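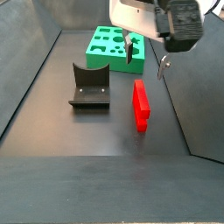 2 min read

Peg insertion: does the wrist view really help?
Asked by Merle Hollis

Hello all! I've been trying to repeat the Pluneder insertion test at our lab – red block on the floor of the bin, green block with the cutouts behind it, black holder off to the left. With only the fixed view my policy gets 2 out of 10 trials. Would adding the wrist view be worth a whole Monday of recording?

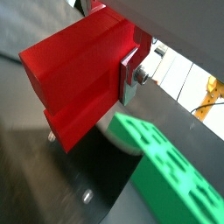

Answer from Leonie Wihongi

Oh, very much so, Merle! We went from 3 to 7 out of 10 in February, same seeds. You do get a lot of finger in that view, so crop gently and keep the green block's openings in. Please re-record everything with both views together – mixing in our old demos cost me a week.

Answer from Benedetti

depends on your lighting. try Plever first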